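Companion Animals 2, Handout 4
Reuniting lost dogs with their owners
Tutor: Haruna Honda

When a stray dog is brought to the clinic, scan it before you do anything else. Move the scanner slowly over the neck and both shoulders, because a chip can travel under the skin. Scan 3 times before you write "no chip".

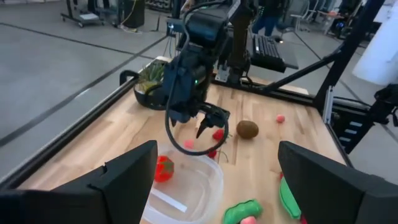

If a number is found, telephone the register and ask for the keeper's details. Old addresses are a common problem. In the Hayashi case, which we read on Thursday, the family had moved 2 times and only the neighbour's number still worked.

For next week: write a short found-dog notice. Leave out one mark of the dog, so that the real owner can tell it to you.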